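Teleoperated sidewalk driving: recording your first good demos

So you have the simulator running and a gamepad in your hands. Great, the fun part starts now! Teaching a sidewalk robot by remote control is mostly driving well, many times over, with small differences each time.

Before you record

Set the stick dead zone in Inach and drive a few throwaway laps. Bhupendra Rana got me into this habit and my steering smoothed out within an hour. Keep the speed cap low for now.

Recording a run

1. Load a city block and pick a goal at the far end of it.
2. Press record, wait two seconds, then pull away gently.
3. Look well ahead and start turning early. Late, jerky swerves get learned too – the policy copies everything you do.
4. When someone walks toward you, slow down first, then pick a side and stick with it.
5. Stop at the goal, let go of both sticks and save.

Include some recoveries. Drift toward the curb on purpose with recording paused, resume, and steer back to the middle. My first set had 642 clean runs and almost no recoveries, and the robot had no clue what to do once it wandered. Adding 177 recovery clips made a huge difference, and I was grinning at the screen!

A busy stretch makes a lovely practice route: a payphone by the curb, a mailbox farther up, a bench along the building and people on foot between them. Drive it hugging the left, then the right, then down the center – and change the start position every time. 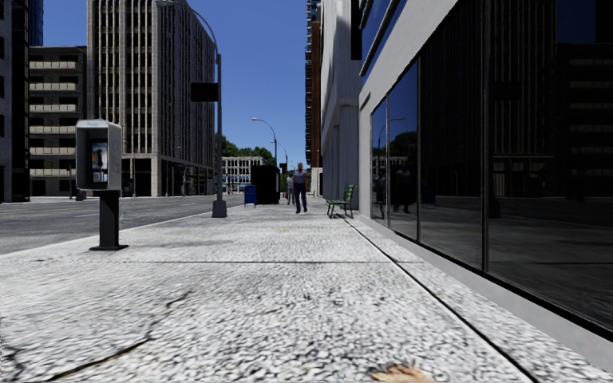
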